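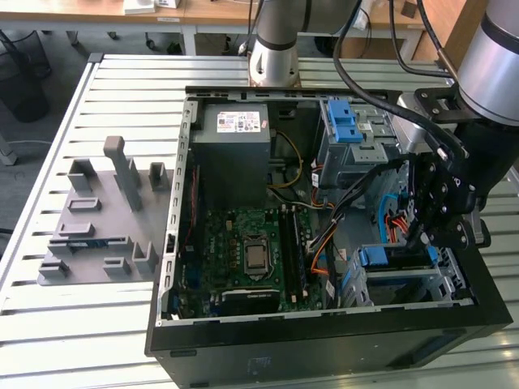 Week 5 notes: reading a species count
Instructor: Yareli Olvera

Last time we went over why frogs get used as a warning sign for wetland health. Before you repeat that in a paper, I want you to look harder at the numbers behind it. We'll use the Lornham marsh survey, which you should have read by now. If you only read the summary page, go back and read the methods.

The headline figure is 3556 frogs in the first survey year and far fewer in the last. The press release called this a collapse. Maybe it was. Let's see what we'd need to believe first.

Who was counting, and where

The first survey used 5 listening stations. By the end there were 3, after the two on the Elwood side were dropped when the access road washed out. Elwood was the wetter side. Take your two best sites out of a survey and the total will fall even if every frog stays put. The report mentions this once, in a footnote to a table.

Tolentino's reanalysis uses only the stations that ran the whole time. He still finds a decline, a much smaller one, and his error bars are wide enough that I wouldn't bet lunch on the exact size. Read his second table before his discussion section. The discussion is more confident than the table.

Calls are not frogs

A listening survey records calling males. Females don't call, young frogs don't call, and males mostly keep quiet on cold or windy nights. Turning calls into a population takes a multiplier, and the Lornham team borrowed theirs from a study of a different species in a warmer place. I have asked twice why that one was chosen. The answer both times was that other people use it.

What about the cause?

The report blames farm runoff. It has 384 water samples, a decent number, but nearly all were taken in October, months after breeding was over. Nitrate in the fall doesn't tell you what the tadpoles were swimming in. Villalobos argues for fungus, with swabs from one pond. Cabanatuan says drought. Each of them has part of a case — none has ruled out the other two.

I'm not saying the frogs are fine. I think they are probably in trouble. "Probably in trouble" is a weaker claim than the one in the press release, and your writing should show you know the difference.

For next time

Read Espiritu, chapter on detection, skipping the math box if you have to. Write one page: pick a claim from the Lornham summary and say what data would change your mind about it. Aileen Tiongson has the section sign-up sheet.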